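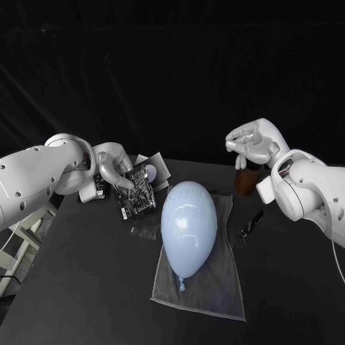
Monday, May 15, 2023. Back on the balloons for the Furville open day, and I must say I'd forgotten how fond one gets of them. The Pridevia pack says 100, though I've found three split already, so I shan't trust it for the whole hall. The lavender-blue one on the grey towel is blown up as far as I'd care to go, good and taut, and the towel is a lovely trick for keeping them from wandering off the table (thank you, whoever left it in the drawer!). The lettering on top gets lost in the shine, so I'd like to try softer lamps before August. We'll want nearly 900 if the Rirneck room is opened up as well. Must ask about string.

Last updated: Monday evening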